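The Year I Tried to Be Less Useful

For most of my working life I have been the person who says yes. I said yes to minutes, lifts to the airport and reading other people's job applications. By last March I owed favours to people I had never met.

So I set myself a rule. For 3 weeks I would answer every request with "Can I tell you tomorrow?" and then wait the full day. I got the idea from a retired mediator called Prodromos Christodoulou, who runs evening classes on saying no above the Sanero café. He charges very little and starts on time.

His view is that people who always agree are often avoiding a small discomfort now and paying for it later — with tiredness, mostly, and a bad temper at home. I recognised the bad temper.

The first week was awkward. My sister asked me to cook for her choir supper, which I have done for years, and I heard myself say I would think about it. She went quiet, then asked if I was ill. 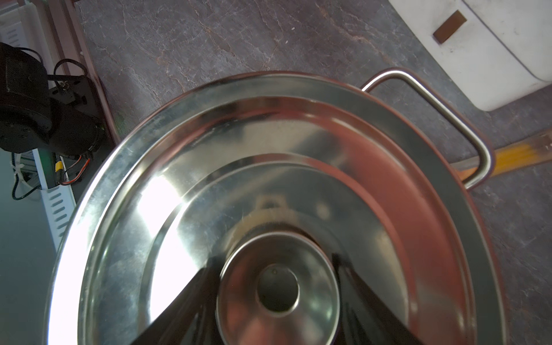 A big steel pot with its lid on.

I did tell her the next day, and the answer was no. She bought pies. The supper went ahead and I stayed in with a book.

Other refusals went less well. A colleague at Dwivedi stopped copying me in on things, some of which I needed. I also turned down a walk I would have enjoyed, purely out of habit by then.

I still use the rule at work. With friends I have mostly dropped it, and I have gone back to doing the airport run for one of them, who buys me breakfast.

Comments

Fumelum: Tried this with my mother. She rang back in 4 minutes.

Jeltilora: What happens if they need to know today?

Pat in the hills: Pies are fine for a choir.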